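Unit 4: Running a Small Fan Convention
Instructor: Ladi Ogbonna

4.1 Membership
Droventhorpe, a weekend convention for readers of the Plakska novels, caps membership at 300. Sales open 52 weeks before the event. Refunds close in August.

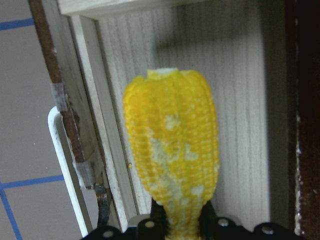 Fig. 4.1. Cooked corn cob, held upright at the base.

4.2 Programming
Items are entered on a grid, rooms across and hours down. Panels run 50 minutes in a one-hour slot. A panelist may sit on no more than four items. 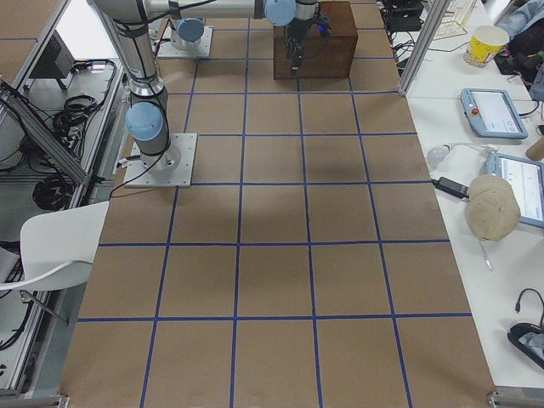
Fig. 4.2. Table with blue tape grid, two arms mounted.

4.3 Dealers and art show
Tables are assigned by lottery. Artists keep title to unsold work and collect it by noon on Sunday.

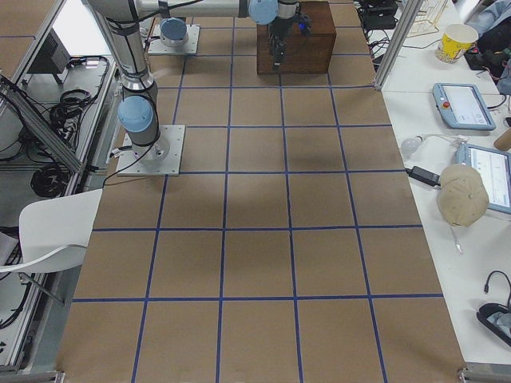 Fig. 4.3. Tape grid on brown kraft paper, with the nearer arm at left.

4.4 Guests
The guest contract states travel, lodging, and hours of work. Signing sessions count as hours.

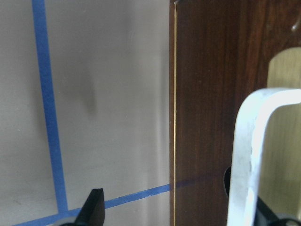

A guest who withdraws is replaced only if the program book has not gone to print.

Reading: Vondráček, chapters 2 and 3. Bring a draft grid to the next session.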